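Kemton open day: what the quote leaves out

Wednesday, half past nine, and the parking lot at Kemton was already full. I went because we have money in next year's budget marked "automation, light handling" and not much idea of what it should buy. Kemton sells robot arms and grippers to small shops like ours, and twice a year they open the doors in Plukov, put out pastries and let you walk through. I have been to enough of these to keep my wallet in my coat.

The morning talk was given by Zuzana Kubíček, who runs applications there. She was better than the slides she had been handed. The slides said a system pays for itself in 7 months. She read the number aloud, paused, and said that the customer in question runs three shifts and packs one product. We run one shift and pack whatever comes in the door. Nobody in the row behind me wrote that down, but I did.

Then we were split into groups for the demo area. Our group got the table-top cell, which is the one I had come for. The sales side calls the package Fliko. The base price on the sheet is 3464, and I will give them credit for printing it at all, since most places make you fill in a form first. That price covers the gripper, the flange adapter, one cable set and the software license for the first year. It does not cover the arm. You have to turn the sheet over to find that out.

I asked what the second year of software costs. The answer was 1547, and it came from a different person than the one I had asked. So over three years the license adds up to nearly what you paid to get in, before anybody has moved a part. Put that line in your spreadsheet before you put in anything else.
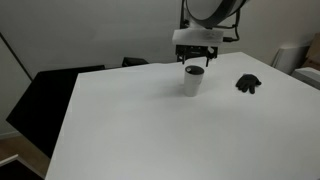

My other question was about changeovers. We handle containers in a lot of sizes, some rigid, some that dent if you look at them wrong. The standard fingers are fine for a narrow range. Outside it you order another set, or you have a set machined. A man from Dönmez, a food packer a good bit larger than we are, told me over coffee that he had ended up with a drawer full of fingers and one person who knew which was which. He was still glad he bought. He also said he would budget for the drawer next time.

What I did not get was a straight answer on pick reliability. I was told it "depends on the part," and I'm sure it does, but then let me bring my parts. Kubíček said yes to that right away. Send a box of 70 mixed items, she said, and they will run them and write up what fails. There is no charge for the first trial. The salesman next to her looked a little surprised – I took that as a good sign.

Things I would want in writing before signing with Kemton or with anyone else: the license price for years two and three, lead time on spare fingers, who pays travel if the cell goes down in the first year, and how many hours of training are included. The sheet says "training included" and leaves it there. When I pushed, it was one afternoon for two people. We have turnover. One afternoon will not last us until summer.

Floor space is the other thing. A demo area has all the room in the world around each table. We would be putting this between the tape machine and a fire door, and guarding takes up more room than the arm does. Measure first. I have seen a shop buy a cell and then pay again to move a wall.

The pastries were good. The tour ended at one, and they did not chase us to the door with order forms, which has happened to me elsewhere. I left with the price sheet, a pen and a shipping label for the trial box.

My recommendation to our own people is to send the parts, leave the budget line where it is, and commit to nothing until the write-up comes back. If the trial looks decent I'll ask for a quote with the arm, the second set of fingers and three years of license on one page, and we can argue about that number in January.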